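**March, 11 pm**

Back from Nindirau with sore feet and an unresolved argument. Bhupendra Singhal says the machines will be doing our bench work within 3 years. I said they could start with my dishwasher, which has been waiting to be unloaded since breakfast.

The job is kitting, the dullest work on the floor. You take a part from each tray and lay it on the paper, and then you do it again. I did it for two summers at Majumder and could manage it while planning supper. What I never appreciated was how much of it is wire.

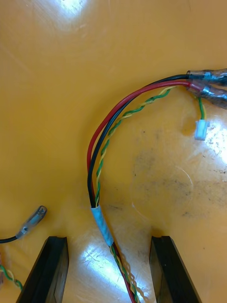
*Red, black, and the green and yellow twist. Grippers open, harness still on the table.*

A harness is a miserable thing to pick up. It has no proper middle and it springs off in whatever direction you didn't ask for. My fingers sort that out without consulting me. Bhupendra claims 700 tries would teach an arm the same knack. I asked who puts everything back 700 times and he went to look for coffee.
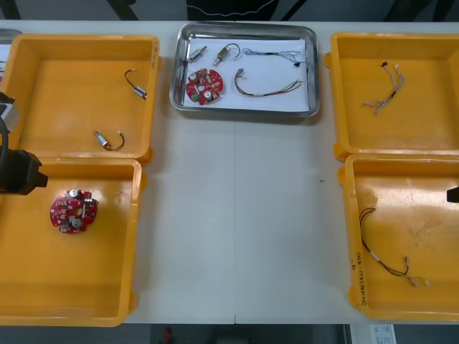
The round red boards are another matter. They're stiff and they lie flat, and I'd bet my next paycheque on a machine handling those before it ever masters a harness. It's the same at home. I can picture one stacking plates. I can't picture it dealing with a fitted sheet, but then I can't deal with one either, and I've had 47 years of practice.

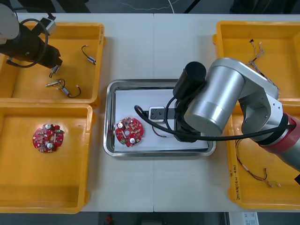

So would I let one loose in my kitchen?

Only for the cutlery, and only while I was standing there.

Bhupendra has bet me a lunch on the harnesses. I've written the terms on the back of the Nustico invoice and stuck it to the fridge. Dishwasher still full.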